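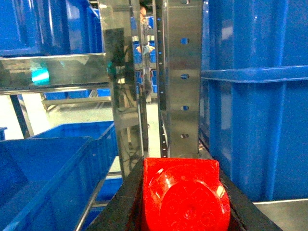

Had the Brukska two-finger gripper since April, doing bin picking next to the rotary table, and I'd give it 2 stars out of five. Quick review as I'm on shift at six. It's rated for small mouldings and on flat parts it's fine, quick, quiet, easy to teach. Round tops are where it goes wrong. A red cap like the one between the fingers there, domed on top with a squarer base, has to be held by the base. Take it any higher and it creeps. The worst bit is the controller still says HELD after the part has gone. No fault light, no stop, arm carries on to the next move with nothing in it.

We logged 52 drops in one shift before Algirdas Sakalauskas pulled the plug on it. Fault code 3121 came up once. Once! The manual says 3121 is "grip lost", so it can tell, it just mostly doesn't bother.

Other gripe is the restart. After a stop the fingers open by themselves when power comes back. So whatever it was holding goes on the floor, or on a hand if yours is underneath. Please check this on yours before anyone reaches in. We now have a rule, nobody inside the yellow line until the air is off and the arm is parked. Same rule for clearing bits off the floor by the racks, which people were doing mid-cycle. 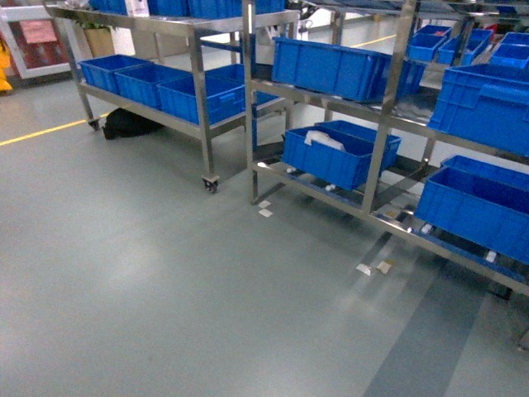 Support and fixes

Rang Rastgate, who sold it us. Kazimír Doležal was helpful enough, sent new finger pads and a firmware file. Pads helped a bit. Firmware made no diffrence to the false HELD signal. What did help was dropping the speed and adding a cheap Hosley sensor to check the part is really there before the arm lifts. 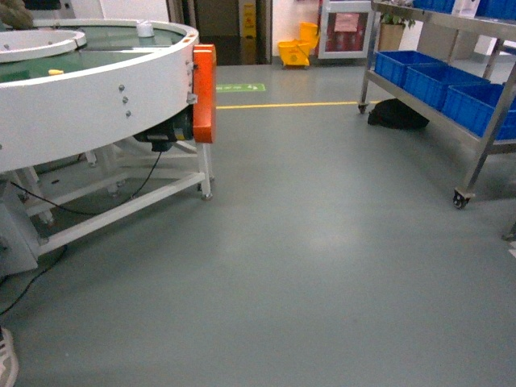 Down to 23 drops a shift with all that – better, still not good enough to leave on its own. The opening on restart isn't fixed at all. Kazimír says next version, no date.

Would I buy again? For flat stuff maybe. For caps no, the older Baysal one is slower but it stays shut when teh power goes. Will update if the new firmware turns up.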